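Folding the Ones With Elastic

Dardo Navarrete has run the linen room at the Arancibia guest house in Sullville for eight years. It has 62 beds, and on a Tuesday in April we spent the morning with him talking about sheets, mostly the fitted kind, which he says cause more trouble than everything else on the shelves.

"A flat sheet, anybody can do," he said. "With a fitted sheet you have to find out what you've got first."
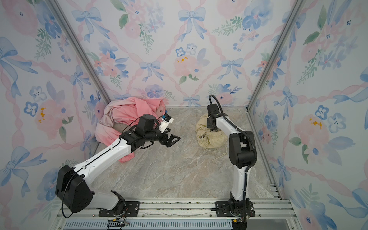

Pink and cream, crumpled and bunched, with flowered paper on the walls.
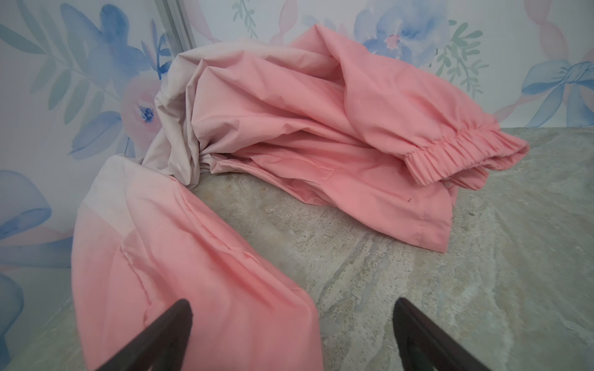
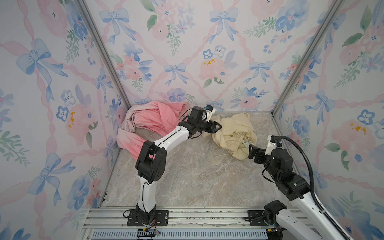

Navarrete starts every fitted sheet the same way. He picks it up by the elastic, runs his hands along until he reaches a corner seam, and puts one hand inside it. Then he goes looking for the next corner along the short side. "People grab the middle and shake it. You can shake it all day. Go along the edge until you feel the seam."

Once he has two corners, he tucks one into the other, does the same with the second pair, and lays the sheet down with the elastic facing up. The gathered sides get folded in so the edges are straight – or straight enough, he says – and from there it goes in thirds, twice.

He used to work at Tremdale, a hotel laundry with a stock of 211 fitted sheets, where everything was sorted by size before it was folded. He still does that. He also sorts by color, and he looks each sheet over for marks while it is open. Anything with a spot goes in a separate pile to be treated and washed again. "If you fold it first, you forget. Then you find it when you're making the bed and there's a guest in the hall."

His coworker Facundo Bravo doesn't fold fitted sheets at all. He rolls them. "It takes me five seconds and they fit on the shelf," Bravo said. Navarrete doesn't like the creases but has stopped arguing about it.

For anything with a cord or a drawstring, he ties the ends before it goes in the wash. Loose cords wrap around the sheets, and he has had to cut a few off.

He keeps the folded stacks low, with the open edges toward the wall, and takes from the bottom so the same sheets don't get used every week.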